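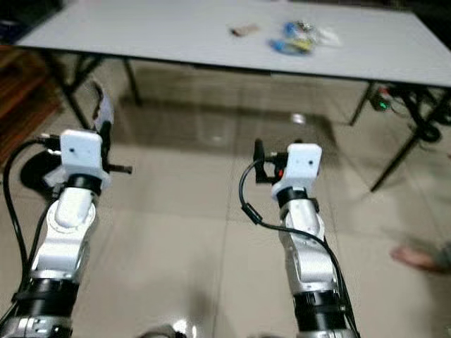

Tenants of the Heiskanen building in Vedum will have to clear their floors on Sunday evening so that the tiles can be machine-washed and polished for the first time since the building was let out as workrooms. The owner, Sirden, sent the notice to all 11 rooms this week. It applies to anything that touches the floor, including furniture, bins, boxes, and electrical cords. In one of the rooms, a pale-topped table with dark metal legs stands on the glossy beige tile, with a clear plastic bag of blue and yellow items on top and tangled black cables on the floor underneath. Cables like those have to be unplugged, coiled, and put up on a table or shelf before the crew comes in.

Reading time: 4 min

The work will be done by Generell, a cleaning firm that already looks after the stairs and the entrance hall. The crew will start at 7 p.m. at the street end and work toward the yard. The building has 800 square meters of tile in all, counting the corridors, and Generell expects to be out before the first tenants arrive the next morning.

Until now each tenant has swept and mopped his or her own room, and the leases say nothing on how often. The corridors were mopped by the cleaning firm, but the crew stopped at each door. Sirden said in its notice that the result was uneven and that grit carried in from the yard had begun to dull the tile near the doorways. The company is paying for Sunday's wash. If a room is not ready when the crew gets to it, the crew will skip it, and the tenant will have to arrange for a later wash at his or her own cost.

Tables may stay in the rooms. Folding tables should be folded and leaned against a wall that does not have a radiator on it. Fixed tables can be left standing, and the crew will clean between the legs by hand. Chairs go upside down on the tables.
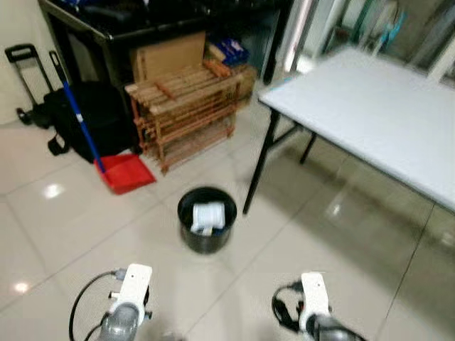 Small items are the larger part of the job, according to the notice, and tenants are asked to deal with those first. Wastebaskets are to be emptied and stacked in the corridor with the room number taped to the side. The bins in use are mostly the small desk kind. In the room with the pale table, a round black one stands out on the tile with something white and crumpled in it, and a red dustpan and a long blue-handled broom are kept by a slatted wooden shoe rack. Racks of that sort can stay in place if they are empty. Shoes should be bagged and set on a table.

Flattened cardboard and empty boxes are not to be left in the rooms or put in the corridor, where they would block the crew's machine. The cardboard bin in the yard will be emptied before the weekend and again after it. Tenants who want to keep a box can put it on top of a cabinet, as long as it is stable there.

Cabinets and other heavy furniture do not need to be moved. Generell will wash up to the base and leave it at that. Things piled on top of cabinets are also fine where they are, the notice says, though the firm does not take responsibility for anything that slides off while the machine is running next to it.

Power is a separate matter. Sirden will not shut off the electricity to the rooms, and equipment that has to stay on may do so if it is off the floor along with its cord and any power strip. Tenants with a device that cannot be lifted have been asked to put a note on the door by noon on Sunday. The crew will then leave a dry strip around it.

The floor will be closed to foot traffic for 2 hours after the polish goes down. The notice asks tenants to bring in furniture by lifting it and to check the feet of metal table legs for missing caps. An uncapped leg will scratch the new finish. A box of spare caps in several sizes will be left on the windowsill by the front entrance, and tenants can take what they need.

Sirden has also set out what it expects later on. Starting in May, tenants will be asked to sweep at the end of each working day and to keep a path clear from the door to the window. Brooms and dustpans can be had from the supply closet on the ground floor by any tenant who does not have a set. Mopping of the rooms will be done by Generell along with the corridors, and the cost will be included in the rent without an increase this year.

A few tenants have asked whether rugs are allowed on the polished tile. They are, with a non-slip pad under them. Tape is not. Marks left by floor tape have already cost the owner 1,000 dollars in repairs to one of the yard-side rooms, and the new house rules will say that tape of any kind must be kept off the tile.

The building's front door will be propped open on Sunday from 6 p.m. while the machine is brought in. Bicycles should be moved from the entrance to the rack in the yard before then. The side door stays locked, and tenants working late will need to use the yard stairs.

Questions on access or storage can be left in the Sirden mailbox next to the front entrance.

Search this site Enter a word Go

Contact us | Copyright Vedum local news | Back to top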